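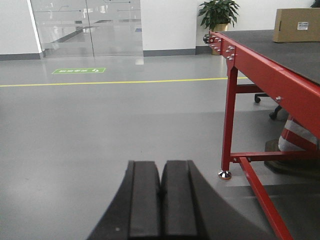

Ticket 3248
Submitted by: Hwa-young Yook, Data Collection, Edow
Assigned to: Kinby Recording Support
Subject: Wrist view and joint record do not match in saved episodes
Status: Resolved

Description of problem
Episodes saved at the Edow site show a delay between the wrist view and the joint record. The gripper closes in the joint record before the fingers are seen to move. The episodes are intended for training a picking policy, and the training group at Pleltier has declined to accept them in their present form. For comparison purposes the site has used the far-end leg of the red workbench, which ends in a bright chrome foot and is easy to find against the gray floor. When the arm turns past that leg, the joint record reports the turn complete while the leg is still crossing the view.

Software: Kinby recorder, standard settings. View rate: 30 per second. No error messages were displayed.

Response 1, Kinby Recording Support
Thank you for your report. Please confirm whether the delay is constant throughout an episode or increases with its length. Please also state whether the recorder and the arm controller take their time from the same source.

Reply, H. Yook
The delay increases. It is not noticeable in the first seconds and is plain by the end of a long episode. The controller takes its time from the site server. The recorder was found to be using the internal clock of the workstation. This setting was not changed by site staff and may date from the last reinstall.

Response 2, Kinby Recording Support
The behavior described is consistent with two clocks drifting apart. Please take the following steps:
Stop all recording sessions.
Open Recorder Settings and set Time Source to External.
Enter the address of the site server and restart the recorder.
Record 20 short test episodes, each containing one slow turn of the wrist and one full closing of the gripper.
Do not delete the earlier episodes.

Reply, H. Yook
The steps were completed at 2:40 p.m. In all 20 test episodes the closing of the fingers agrees with the joint record. We request guidance on whether the earlier episodes may be corrected.

Response 3, Kinby Recording Support
Episodes in which the drift remains under 5 views may be corrected with the realign tool. Episodes above that limit should be marked as rejected and recorded again. Corrected episodes must carry the note "realigned" so that Pleltier may leave them out if it so chooses.

Closing note
Realignment was completed by the site. Rejected episodes have been returned to the recording schedule. A request to display the active time source on the recorder's main page has been passed to the product group under a separate ticket.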